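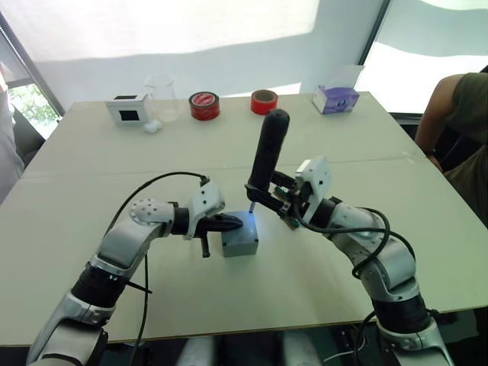
Refinishing a white tabletop: which topcoat won't yellow?

Asked 2019-08-08 in Furniture and Finishes. Viewed 1,033 times.

I have a large work table that I painted white in April with Piker interior acrylic, satin, two coats over their own primer. The top is solid birch, glued up from boards. I use it for sewing and for cutting paper, and now and then somebody eats lunch on it.

The paint has held up fine on the legs but the top is picking up gray scuffs that don't wipe off, and a mug left overnight stuck to it and pulled up a ring of paint the size of a quarter. I would like to sand it lightly, repaint the top only, and put something clear over it that can take real use.

What I have in the garage is most of a can of Sterley oil-based polyurethane, semi-gloss. My brother-in-law says it is the toughest thing you can buy, but I have read that it turns yellow over white. Is that a little yellow or a lot of yellow? I don't mind a warm white. I do mind if it looks like an old refrigerator.

Also, how long do I have to wait between the paint and the clear coat? The paint can says dry in an hour and recoat in four, and says nothing at all about topcoats.

The table is too heavy to take outside, so whatever I use has to be something I can stand to smell. The room has two windows.

3 answers

Answer 1 (accepted, 17 votes)

Don't use the oil-based poly over white. It goes on amber right out of the can and keeps getting darker, and the parts of the table that get less daylight darken faster. If you leave a cutting mat in one place you will end up with its outline. I did a white dresser with it once and repainted it the next year.

Use a water-based polyurethane. It goes on milky and dries clear. Check the label, because some water-based products are tinted or labeled "warm" to imitate oil, and you don't want those either.

The mug sticking is a separate problem. It's called blocking and it is common with wall paint on furniture. Wall acrylic stays slightly soft and grabs anything heavy that sits on it. Four months should have been plenty of time for it to cure, so I think that paint was never going to get hard enough. For the top, switch to a cabinet and trim enamel. It costs more but you only need a quart.

What I would do:

Wash the top with dish soap and water, rinse, let it dry overnight.

Sand with 150 until the ring is feathered out and you can't feel the edge with a fingernail, then 220 over the whole top. Wipe off the dust with a damp cloth.

Spot prime any bare wood. Two thin coats of enamel, with 220 in between.

Wait a full week before the clear. The recoat time on the can is for more of the same paint and doesn't tell you when something else can go on top.

Three coats of water-based poly, satin, with a good synthetic brush or a foam applicator. Keep a wet edge and don't go back over it once it starts to drag. Scuff with 320 between coats.

Then stay off it for as long as you can stand. You can use it gently after three days, but I'd give it three weeks before leaving mugs or the sewing machine on it.

The smell is mild. Two open windows are enough.

Comment from asker: Thank you, this is what I needed. Does the sheen of the enamel matter if satin poly goes over it?

Reply: No, the last coat decides the sheen. Satin or semi-gloss underneath are both fine. I'd stay away from high gloss because you have to scuff it more.

Answer 2 (11 votes)

Agree on water-based, but I would ask whether you need a clear coat at all. A good enamel doesn't need one. I have a bench painted with Brukevetti cabinet enamel, no topcoat, and it has had two years of daily use. When it gets scuffed I roll on another coat — half an hour of work. Once there is poly on there, a touch-up means sanding through the poly first.

If you do a lot of rotary cutting, get a bigger mat. No finish is going to stop a blade.

Answer 3 (2 votes)

just put a piece of glass on it. Xiong glass cut one for my mom's table, they round the corners too. not cheap though and its heavy

Comment: Glass is cold to work on and fabric slides around on it. Fine for a dining table.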